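Ticket 658 – Fabbri desk-tidy kit, cell 3
Product: Fabbri two-finger kit with Dereo pick software (trial license)
Site: Wandthorpe
Status: open, waiting on Grirnard support
Priority: normal

First off, we are loving this kit. Setup took a morning, the Dereo screens make sense without the manual, and the pen routine ran the same day. So please read this as a ticket from happy users with one stubborn problem.

The problem: on pens that are already standing in a cup, the software picks a grasp height that's too low. The fingers close near the rim and Dereo stops with "contact before target". Loose pens lying flat give us no trouble at all.
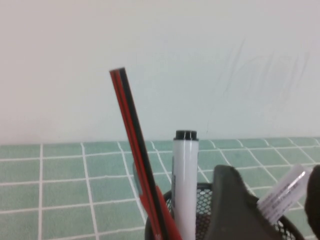 What we tried on Friday:

Re-ran the hand-eye calibration. It passed first time, no change to the fault.

Dropped approach speed from 100 to 76 percent. Smoother to watch – still stops.

Turned on "tall object" mode. Big improvement! Single pens in a cup now come out nicely. The fault only comes back when pens lean different ways and cross near the rim.

Swapped the gripper cable with the spare. No change, so we put the old one back.

Update, 4:15 pm

Grirnard asked whether the cup itself could be confusing the depth reading, and I think they're on to something. Open mesh is a hard thing for any depth camera, and ours is a black wire-mesh one with a white label band around the middle. My guess is that Dereo finds the band easily, loses the mesh over it, and sets the rim height too low. That would fit with the flat pens being fine, including the marker lying right up against the catalog, where I'd have bet on trouble.
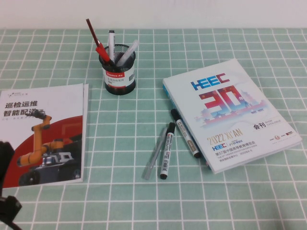
Next steps on our side are to repeat the run with a solid cup and then with the label taken off this one. Could Grirnard confirm whether the rim height can be typed in by hand on the trial license? The field shows up in our menu but it's grayed out.

Log files from all runs are attached. Everything else on the kit is still a joy to use, and we'd like to keep it past October if we can get this sorted.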